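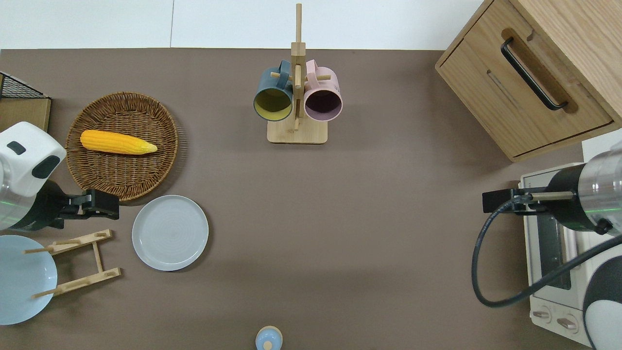

Budgeting for a two-arm kitchen bench – what did you forget?

Posted by elmont_lab

We're planning a second bench at Elmont for tabletop work – plates, mugs, a dish rack, that sort of thing. Prendov quoted the arms and grippers. I have to hand in the rest of the list in November and I keep finding lines I left out. What would you put on it besides the arms?

Reply by gritwheel

Cables and spare gripper fingers. We went through 26 fingers in our first year. Also measure the reach before you buy a table. Ours came from Zatthorpe and we ended up replacing the top.

Reply by elmont_lab

Thanks. Fingers were down as 6, so I'll raise that. One more from our current bench, side view.

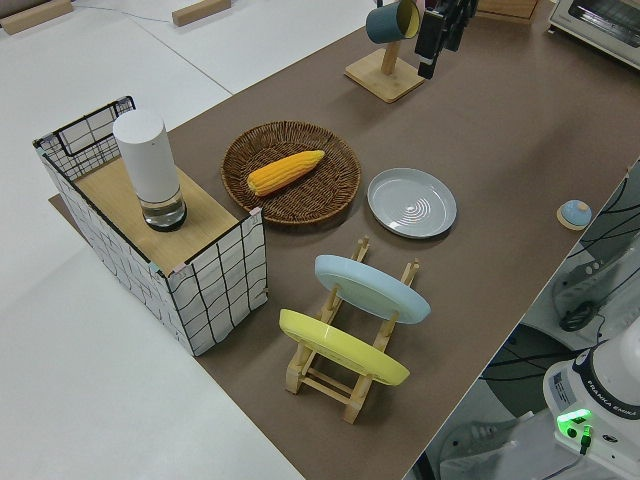

2 min read

Reply by Tekle Jemal

I'd put the props on their own line. A mug tree and a rack are cheap, but you want duplicates of every item from the same batch. When we broke a plate the store no longer carried it, and the new one had a different rim. We spent $116 on a second full set after that.

Reply by gritwheel

Disagree on duplicates. If a new plate throws everything off, you want to know that early. Buy mixed plates from the start and put the money into a service plan.

Reply by Tekle Jemal

Depends on what you're testing. For comparing two setups I want the same plate both times. 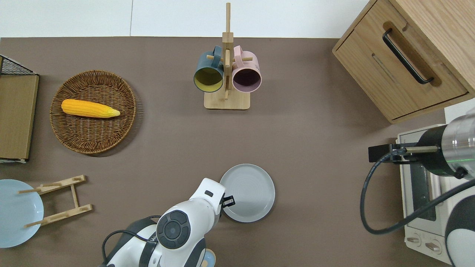 Gray plate by the gripper, mugs on the tree.

Reply by mossback

How far apart are the bases? Gavalas makes a mounting plate that lets you shift them later. It's $105 more than the fixed one and I would pay it again.

Reply by elmont_lab

Fixed on this bench. I'd like to be able to move them on the next one, so I'll ask Gavalas for a quote. The bigger question is whether we need a second arm on the new bench at all. 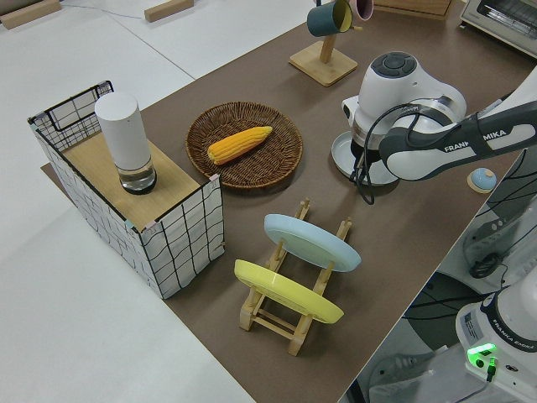 Most of our plate jobs only need one arm, and my manager has noticed. I could ask for one arm now and leave table space and power for the other.

Reply by gritwheel

Do that. Get the price for the second arm in writing first, though.

Reply by mossback

I'd ask for both. Our "later" arm has been in the plan for two budgets and we still don't have it.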